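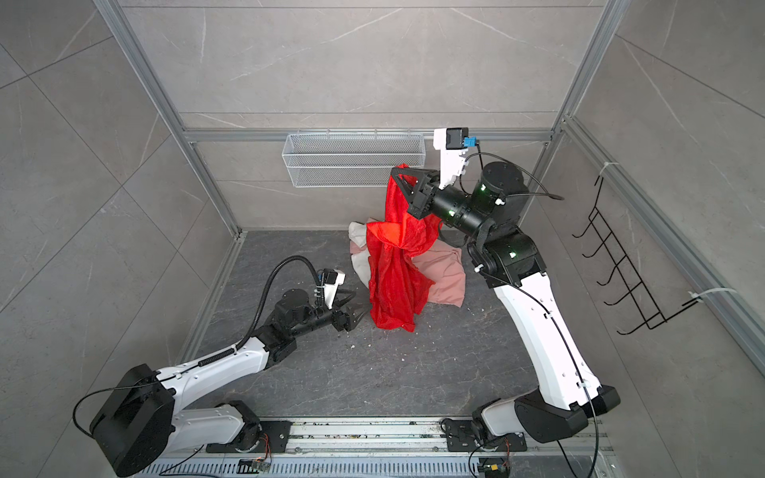 Rochelle Waaka

Cleaning cloths at the Gallagher building are to be kept apart by colour from this month, under a change that Ritach, which manages the building, says will put an end to the mixed pile on the floor of the utility bay.

The plan covers three kinds of cloth. Red is for toilets and washroom floors, pink for basins and taps, and white for kitchens and tables. All three have been in use at Gallagher for some time, but they have shared one heap between rounds, and cleaning staff have had to pull out what they needed.

A notice sent to tenants in October 2018 says each cloth will now be sorted as it comes back to the bay. White cloths go in the wire basket on the back wall. Red cloths hang on the side rack. Pink cloths will have a second basket, which is on order from Plulitden.

"It is a small thing, but people do notice which cloth is being used on the table they eat at," the notice says.

The bay itself was fitted out in April by Trodisitz, a local firm that does washrooms and utility rooms. It has grey marble-effect tiles on the walls and a darker floor, with aluminium posts at the corners and a bar across the back to carry the fittings. Nothing is drilled into the tiles. Ritach asked for it to be done that way after cracked tiles in another building had to be replaced twice.

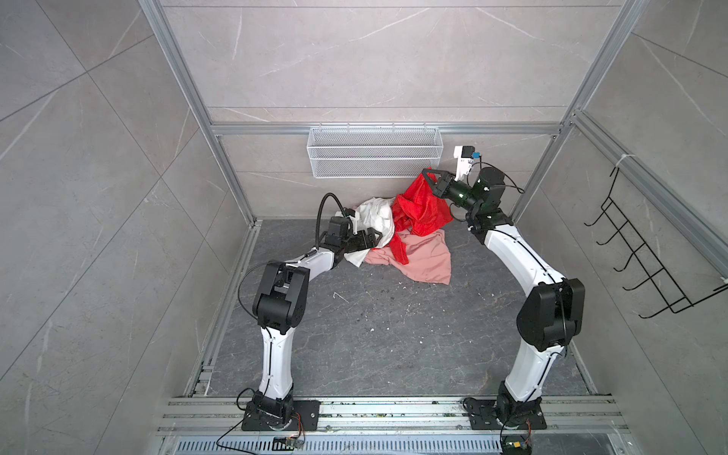 The utility bay at Gallagher, with the wire basket on the back wall and the black rack to the right.

Tenants had been asked for their views before the change. Ritach manages 1,501 units across all its buildings, from single offices to shared workshops, and wrote to every one of them over the summer about cleaning. Replies from Gallagher were mostly about the kitchens. Several people said they had seen a cloth of the wrong colour on a worktop, and one asked for paper towels to be used everywhere.

Ritach turned that down on grounds of cost and waste. It said cloth would stay, and that the money would go on better storage and more frequent washing.

The basket was chosen over a closed box so that cloths get some air before they are taken away to be laundered. It is white wire mesh, long and fairly shallow at the front, and hangs from the bar on four hooks. It can be lifted off for cleaning, or slid along when the second one arrives. 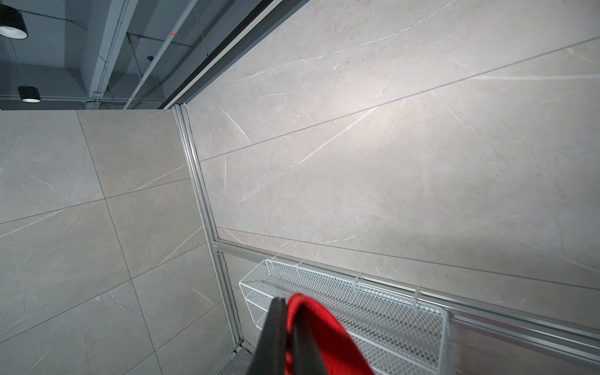
Getting a cloth into it neatly takes a little practice. Staff have been asked to fold each one in half and lay it lengthways, with the fold at the front. A cloth that is dropped in as a ball takes up the space of two, and the notice asks for it to be taken out and folded again.

The side rack is simpler. It is black wire, made like a short ladder with the ends of the rungs turned up, and a red cloth goes over each rung. Trodisitz has fastened it with a cable tie at the top for the time being. A proper bracket is to be fitted on the firm's next visit, and Ritach has asked that the rack be left where it is until then.

Some of the change is about the floor. The cleaning contract says it should be swept at the end of each round, but the sheet on the door had gone unsigned for five weeks when Ritach checked it. Crumbs and bits of grit end up in the cloths if they are left lying there, and a gritty cloth can mark a worktop. The front rail and the slotted grille below it are to be brushed out as well - they have been added to the sheet as a separate line.

Washing will be done in separate loads. White cloths go first and red last, and no load is to be made up with odd cloths of another colour. Any white cloth that has turned pink in the wash is to be taken out of kitchen use and put in with the pinks.

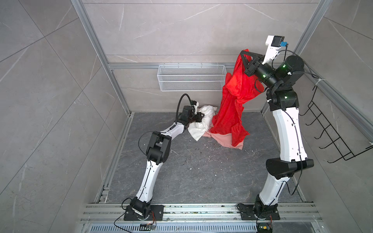 Worn cloths are a separate matter. Until now they have stayed in the pile until someone threw them out. Under the new arrangement a cloth with a hole or a frayed edge goes into a bag marked for workshop rags, and the workshop tenants on the ground floor can help themselves. Ritach says it will not charge for these.

Tenants who bring their own cloths are asked to keep them in their own units. Any found in the bay will be treated as part of the building's stock, whatever the colour.

The second basket is expected within nine working days. Until it is up, pink cloths can go at the right-hand end of the white basket, folded and kept to one side. Ritach will look at how the sorting is going once the new fittings have been in place for a full month, and will then decide whether to do the same in its other buildings.

Copies of the colour chart are at the front desk. Questions about the bay, or about cloths that have gone missing from a unit, should be sent to the Ritach building office in writing.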